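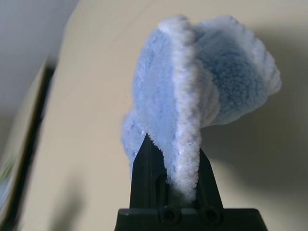
Linen Finisher, Small Terry Items (part-time, 2 positions)

Posted 2020-12-12
Employer: Luren Textile Care
Location: Femongate plant, finishing room
Reports to: Boonmee Chaimongkol, finishing room lead
Reference: 769

Luren Textile Care processes towels, washcloths and mitts for day care centers, clinics and small hotels. The finishing room receives terry goods from the dryers, inspects them, folds them to the customer's pattern and passes them to packing. The two positions cover hand finishing of small terry items on the day shift.

Scope of work

The finisher takes one item at a time from the cart, finds a corner, and lets the item hang until the twist comes out of it. The item is then laid on the table, smoothed by hand from the center toward the edges, and inspected on both sides. Folding starts only after inspection. Items that fail are set aside unfolded with a colored clip on the fault.

Most of the volume is plain terry. A smaller share is bound and embroidered goods, which are slower to finish. Binding tends to curl after drying and has to be pressed flat with the fingers before the first fold. Embroidered towels are folded so that the lettering ends up on the outside face and reads the right way up when the stack is viewed from the front.
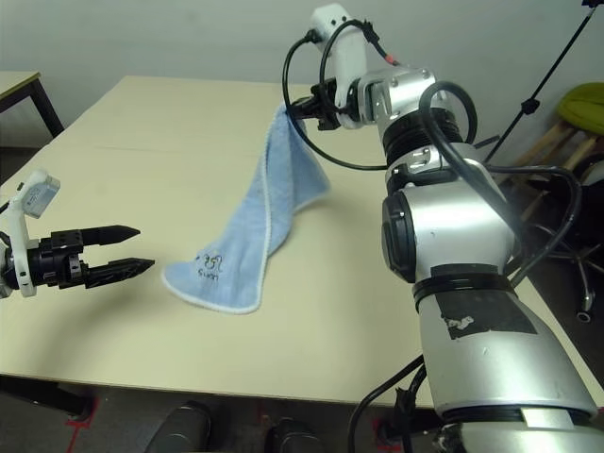 Light blue terry towel with light edge binding and dark blue embroidery at one end.

Inspection covers:
Pulled loops and loose tufts
Open or skipped stitches in the binding
Frayed edges
Stains that remain after washing
Loose threads on the back of embroidery

Trimming of single pulled loops is done at the table with snips. Open binding goes to the mending shelf. The finisher does not mend.

Fold patterns

Bundamico goods are folded in half across the length, then in 3, with the folded edge facing out. Apaza goods are folded in quarters and are not stacked with other customers' items, even if the size and color match. The pattern cards hang at each table. New staff work from the cards until the finishing room lead signs them off, usually in the second week.

The expected rate after training is some 175 plain items per hour. No rate is set for embroidered goods.

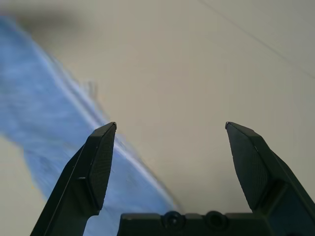

Requirements

Able to stand for a full shift with regular breaks
Full use of both hands for repeated light gripping and smoothing
Able to tell close shades of the same color apart, mainly blues and whites
Able to read pattern cards and fill in a reject slip in English
No known reaction to cotton lint

Experience in a laundry, hotel linen room or sewing shop is useful but is not required. Training is given on site and is paid at the full rate.

Hours and conditions

Three shifts per week, five hours each, mornings. The schedule is issued two weeks ahead. The finishing room is heated and has lint extraction - dust masks are available on request. Aprons are supplied. Rings, bracelets and watches are removed before work, as they catch in the pile.

How to apply

Send a short letter and a work history to Boonmee Chaimongkol, Luren Textile Care, Femongate plant, and quote the reference number. State which mornings you can work. Applicants who applied in November do not need to apply again. Selected applicants will be asked to complete a short folding trial at the plant, using plain and embroidered towels.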